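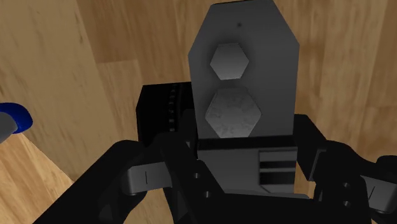 Two hex nuts on a gray plate, the smaller one on top.

Home Kitchen Workshop Garden Ask Me
Search this site Go

Sorting the nuts and bolts drawer

I finally tipped out the hardware drawer last weekend, the one that came with us from the old house on Sekley Road, and wow, what a mess! I had 229 loose nuts in there (yes, I counted, I had a podcast on) and 61 of them were too rusty to bother with. The rest are now in jam jars and I feel like a new woman.

Start with a muffin tin. Drop one nut of each size in each cup, then match everything else to those. If you can't tell two sizes apart, try them on a bolt you already know. Don't force it - if it binds after a turn, it's the wrong thread, so back it off before you chew it up.

For light rust, soak them in plain white vinegar overnight, scrub with an old toothbrush, rinse in water with a spoonful of baking soda and dry them right away on a cookie sheet in a low oven. Don't leave shiny plated ones in there, the vinegar takes the coating off. I lost 18 good ones that way in August and I'm still a little sore about it.

Stuck nut? Penetrating oil, a cup of coffee, then try tightening it a hair before you loosen it. Use a six-point socket if you have one, they don't slip off the corners nearly as much.

My jars are the squat ones from Dankwa pickles. Lids screwed to the underside of the shelf, jars twisted up into them. Two screws per lid or they spin!

Comments (3)

fisteo_fan: The muffin tin is genius. I used an egg carton and the bottom fell out.

porchlight: How long do you leave them in the oven? Mine smelled awful.

tinsnips: Wash the oil off before the vinegar, porchlight, dish soap is fine. I give mine 20 minutes at 300 and crack a window.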